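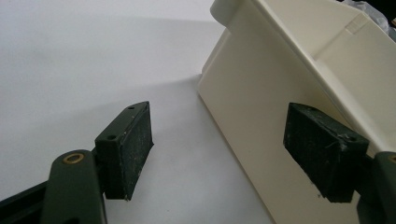 2021-02-21, workshop notebook, Barnside

Continued with the cream housings for the Landry order. Target for the shift is 80 pieces through the packing cell. We reached this before the late break, but only after I changed the grip point twice. When the fingers come in at the rim, the part turns a little at the lift. When they come in lower, on the flat face, it stays straight, but then the approach must be slower. For now I leave it on the lower position with reduced speed. Sabine wants to see both versions before she decides.

Finger pads: there is dust on them again, and small chips at the edges. I wiped them with a dry cloth at the start and once more in the middle of the shift. The rough contact layer holds the dust very well, sadly. Proposal: put the cleaning on the start-up sheet so that it does not depend on who is on duty. To be ordered from Rornivetti: one spare pair of pads. The last order was in December and I do not find the delivery note.

Stops: 11 in the whole shift. Five of them were the same fault, part not seated, and always after a new bag of housings was opened. I think the parts on top of the bag lie differently, but I have not proved it. Please write the bag number next to the stop if you have this too.

Now the other subject, which we discussed at the bench for a long time. Senyo Dogbe has packed these housings by hand for years, and he finds a bad rim with his thumb before he sees it. Since the cell is running he does not touch every part any more. He takes out some 35 parts per shift for control, and the others go directly to the box. He said to me that his wrists are better in the evening, and also that he is more tired in the head, because he waits for the stop signal and cannot really start something else. I had not thought about the waiting as work. In the time sheet it is written as free capacity, and this is wrong in my opinion.

We tried one change in the second half: the signal comes already when the feed is low, and not first when it is empty. He could finish what he was doing and then walk over. This was only a change of one value in Jastis, I noted the old value on the inside of the cabinet door.

Not solved:
- Who decides that a rim is bad when nobody has it in the hand? The control plan still says "operator", without more.
- The new people learn only the screen. Senyo would like them to pack by hand in their first week – I agree, Sabine will ask for the hours.
- The speed. With the slower approach we lose a little on every part. I did not measure it properly yet.

For the next shift: leave the grip point as it is, please, also if it looks slow. The marked bag under the bench is mine, these are the turned parts and I want to compare the rims.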